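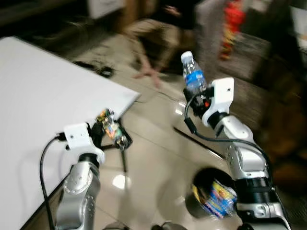
Went over to Wurbridge on 2026-03-28 for the Trernby open day, and I promised the folks at our software meetup that I'd write it up, so here goes, and I'm sorry in advance for the length. I've tried to keep the notes in the order I took them. Anyone who only cares about the planner can jump ahead to the part on Wellel.

Trernby has the ground floor of the Torres building, behind the bus station, and if you go, use the side entrance on the parking lot side. I walked all the way around the block first, along with a very nice family who had made the same mistake, and by the time we found the right door we had missed the welcome talk and most of the pastries. Visitors go through in groups of eight. Ours was a mix of students, two retired machinists who asked better questions than I did, and a few people like me who write software for a living and wanted to see what it looks like when the output of your program weighs something.

## The cleanup room

This is where I spent most of my morning, and where I'd tell anybody to start. It's set up like a lived-in room, with a white table, a gray sofa, a tiled floor and a round black trash bin, and the job is picking up the kind of stuff people leave lying around after lunch. The robot has two arms in white and silver with black grippers, and when we came in it had a snack bag in the left one and a water bottle in the right, and I'll admit I stood there grinning like a kid.

Our guide works on the control side, and I was so glad, because we got the real version of things! The first question (from one of the machinists) was whether both arms are run by one program or two. The answer was one planner, two controllers. A single process decides what the pair of arms should be doing, and then each arm has its own loop that follows its share of the plan and reports back. They used to have a separate planner for each side with a kind of traffic light between them, and it worked fine as long as the arms stayed out of each other's way, but near the bin both of them want the same bit of air at the same moment. With the traffic light, one arm would sit there politely waiting for the other and then, quite often, the other would be waiting too. Anybody who has written threaded code knows that feeling.

The bag and the bottle make a lovely pair for explaining grasping, and our guide got a good ten minutes out of them. A bottle is easy to reason about in one way: it's more or less a cylinder, it has a top and a bottom, and if you know where the middle is you know where to close. But it's clear plastic, and the depth camera tends to look straight through clear plastic to whatever is behind. So the perception code leans on the color picture for bottles, finds the cap and the label, and builds a guess at the rest of the shape from those. I liked that a lot. If there's no label, the guess gets worse, and the software knows it's worse and comes in more slowly.

The bag is the other way around. The camera has no trouble noticing a shiny printed bag, but the shine throws bright spots that slide about as the arm moves, and the bag has no fixed shape to fit a model to. They gave up on estimating a pose for bags. What the software looks for now is an edge or a fold that sticks up enough to pinch, and it picks the best one, and after it has closed on it the planner treats the whole bag as a fat ball around the gripper until it's let go. Crude, our guide said cheerfully, and it cut their failed bag drops more than any clever thing they'd tried the year before.

I asked about glare off the floor, the tiles being so glossy, and got a sigh. The reflections used to be reported as objects. There's now a check that compares a possible object from two camera positions, and if it moves the way a reflection would, it gets thrown out. It costs a bit of time with every new view and they've decided to live with that.

## Wellel, the planner

After the cleanup room you go down a corridor to a smaller one with three desks and a big screen, and there they show you Wellel, which is Trernby's planner plus the viewer that goes with it. I had read a little about it beforehand and had pictured something much fancier looking. It's a timeline! Two rows, one for each arm, with blocks for reach, close, lift, carry and release, and a thin line running along the bottom for how sure the perception code is about whatever is being handled. Click a block and you see what the planner knew at that moment, what other options it had and what each would have cost.

We were shown a recorded run in which the right arm hesitated over a cup. Watching the arm you'd say it was being slow. On the timeline you could see the plan had been thrown out and rebuilt four times in under a second, each time because the estimate of the cup's position had shifted by a hair. The fix was a rule that a new plan has to beat the old one by a clear margin before it's allowed to replace it. I have written that very same rule for a delivery routing program, years ago, and I nearly told the whole room about it. (I told the guide on the way out instead. Very patient person.)

A few details I scribbled down for the meetup:

- The planner runs at a modest rate and the arm controllers run much faster underneath it. If the planner goes quiet, the controllers slow the arms to a stop along the path they already have.
- Cables count as part of the arm. There's a rough, generous shape for the cable loops at the wrists in the collision model, added after one got snagged on a table corner.
- People are treated as moving no-go regions with a good wide margin, and the margin grows if the person is moving.
- Every run is saved with the exact software version and the settings used, and you can replay an old run through a new planner to see where the two disagree.

That last one is the thing I'd steal tomorrow. They keep a library of 3000 saved runs, and any change to the planner gets replayed against all of them overnight. In the morning there's a page listing the runs where the new plan differs from the old one, sorted by how much. Someone actually reads the top of that page over coffee, every working day. The student next to me asked how you know the replay means anything when the world would have reacted differently to a different motion, and that was a very good question. The answer was that past the first real difference you don't know, so the replay stops there and hands you the split point. I thought that was a fair and modest way to do it.

## The tooling corner

By this point our group had shrunk, I think because lunch had been put out, but I'm glad I stayed. The last stop was a desk where two of the developers were showing how they label failures. When a run goes wrong, whoever was watching picks a cause from a short list, and the list has been kept short on purpose. It used to have 90 entries and people chose "other" for nearly everything. Now it's a handful: didn't see it, saw it wrong, bad grip, bad path, ran out of time, and a button that asks a colleague to look.

They let us try it on some saved clips. I got a dropped wrapper and confidently picked "bad grip," and then we scrolled back along the timeline and the grip had been perfectly good, only the planner had asked for the release too early, with the gripper still short of the bin. So, bad path. The developer said new hires make that call all the time, and that the viewer opens a little before the failure now to nudge people into looking further back.

I also asked what they're proudest of, expecting to hear about the two-arm planning, and got a long and happy answer about the simulator starting up in about 15 seconds when it used to take several minutes. I believe it. People will run a test that takes a few seconds and they'll put off one that takes long enough to go get a drink.

## Practical stuff

The open day is free but you do need to book a slot. The tour is listed as an hour and ours ran to nearly two, so don't plan a tight train home. It gets warm in the small room, so leave your coat at the front. There's a step down between the corridor and the tooling corner that I found with my foot. Lunch was soup and rolls and very decent.

They're planning another one in April, aimed more at programmers, with a session where you can load your own planner settings and run them in the simulator. I've put my name down. If anyone from the meetup wants to share a car, I have three seats free and I'm leaving from the usual place, and this time I know which door.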